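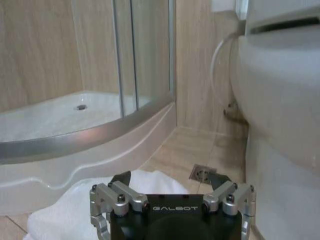

Towels, Drains and Other Things I Got Wrong
Notes for the innkeepers' meetup, Sunday, January 21, 2018

Say hi, wait for the coffee line to settle. Remind people the handout is on the back table and that I'll stop whenever someone has a question (I really do mean it, just yell).

Opening. My name's on the program so skip the bio. I run the Kirnis, 14 rooms, old building, hot water that has its own opinions. When I bought the place I had a plan for breakfast, a plan for the website and a plan for the garden, and no plan whatsoever for bathrooms. I figured a bathroom was a bathroom. Then I read my first winter of reviews and guess what people wrote about!

Read two of the reviews out loud. The one about the smell, then the one that just says "towel situation." Pause for the laugh. If there isn't one, keep going.

Towels first. I used to buy the thickest ones I could find, and they felt great in the store. In a small laundry room with two dryers they were a disaster. They came out damp in the middle, we folded them anyway, and by Thursday the linen closet smelled like a boat. Switched to a lighter towel from Huttunen and got almost an hour of dryer time back every day. Guests have not complained once about thickness. They complain if there aren't enough of them, so put out one more than you think you need.

Side story if there's time: the winter I ordered 50 bath mats and they all shed blue fluff. Everywhere. In the dryer vents, in the sheets, on the dog. Wash one of anything before you buy the rest.

The "towel on the floor means please wash it" card. Ask for a show of hands, who has one? I love these cards and I also think most of them are written badly. Mine used to be a whole paragraph about the planet – nobody reads a paragraph in the shower. Now it has two lines, one for hang it up, one for drop it. Print it big enough for someone who has taken their glasses off.

And then you have to honor it! If a guest hangs the towel up and you swap it anyway, they notice, and they feel a little silly for having bothered. Gerardo Sarmiento runs housekeeping for us and he was the one who caught this. We were changing everything out of habit. He put a check box on the room sheet and that fixed it in a week. 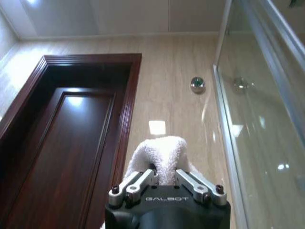
Slide 9: bathrooms, continued

Drains. I know, I know. Nobody comes to a Sunday meetup for drains, but this is the part people email me about afterward so I'm leaving it in.

The smell in room 6 drove me nuts for a whole season. I bought sprays. I bought those little reed things in a jar. I had the toilet pulled and put back. What it needed was a pitcher of water. If a room with a floor drain sits empty long enough, the water in the trap dries up and the sewer air comes right on in. So now every empty room gets a pitcher down the floor drain each week, and while you're in there run the shower and the sink too. The plumber charged me $77 to tell me this and I have never spent money better.

Hair. Lift the cover, get the hair out, put the cover back. Every checkout. I'm not going to say more than that before lunch.

Slope (only if the renovation people are here). If you're redoing a floor, pour a bucket of water on it before you pay the last invoice. Watch where it goes. At the Redelano, my cousin's place, it went to the door.

Scheduling. We tried the Neveo app for room checklists and went back to paper after a month. Nothing wrong with it, our walls are too thick and the signal drops on the second floor. Paper on a clipboard, pencil on a string. If your building is newer than mine you may get on with it fine.

Timing a bathroom. Ours takes 20 minutes with a proper mop at the end. Whatever yours is, do one yourself before you write it into the schedule – start to finish, no shortcuts, carrying your own bucket up the stairs. I did it in January and rewrote the whole roster that night.

Questions. If it's quiet, ask the room what they do about guests who bring hair dye. Somebody always has a story.

Hand the mic to the breakfast panel, and take the clicker back to the front desk this time.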